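Notebook, Thursday, 4 pm

Still on the cold brew tea question. Elias came back from the Prenholm tasting convinced that a long steep in the fridge gives a "rounder" cup than hot tea cooled down, and he wants us to switch the whole Miranda batch over. I don't believe it yet. What he tasted was made with their leaf and their water, in nice glasses, with the person selling it standing next to him.

So, what we ran. Same leaf for everything, lot 1528, the broken-leaf black from Narker. Tap water through the carbon filter. Hot version: 4 minutes off the boil, strained, cooled with the lid on, then into the fridge. Cold version: overnight in the fridge, strained in the morning. I kept the leaf weight equal per liter, which Elias says is unfair to the cold side. Every recipe he sends me uses more leaf for cold. Fine, but then we're comparing strong tea with weak tea and calling it a method.

Color was no help. Jawad held them up to the window and picked the cold one as "clearly lighter," and it was the hot one. The hot one had gone cloudy in the fridge, as cooled black tea will, and I suspect a lot of what people call smoother is just clear liquid looking cleaner than cloudy liquid. Next time we use opaque cups or it's pointless.

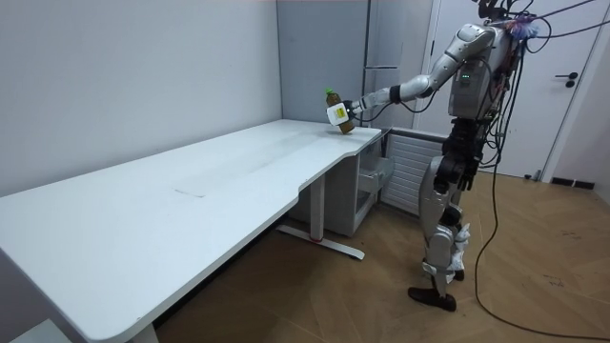

Tea-colored liquid in plastic, green cap, back edge of the desk.

Tasting: 5 of us, three cups each, two the same and one different, pick the odd one. Two people got it right. That's what you'd expect from guessing, near enough, and it's far too few people to say anything either way. Elias wrote "promising" next to it on the whiteboard. I rubbed it out.

He does have one point. The cold cup seemed less drying at the back of the tongue, and I noticed it too, but by then I knew which was which, so my opinion is worth nothing. I've written it down anyway so it can be tested.

Things I don't trust about today:
- cups weren't at the same temperature, the hot-brewed jug went into the fridge later
- strainer for the cold batch let fines through, plenty of sludge at the bottom
- Jawad had coffee at lunch
- I poured, and I knew

Also looked at the Itow leaflet again. It says cold steeping gives "up to 25 percent less bitterness." Less than what? No steep time, no leaf weight, no word on who was tasting. "Up to" would cover zero. I'm not putting it in our write-up until somebody shows me the method.

Jawad's suggestion is to add a third arm, hot brew at half the leaf, to see whether "smooth" is just "weak." I like this better than anything else we've talked about. If people can't tell that from the cold brew, we can stop paying for fridge space.

To do before the repeat: opaque cups with lids, finer strainer, both jugs in the fridge overnight. Somebody outside the room codes the cups. Ask Elias for the Prenholm leaf weight, in grams this time.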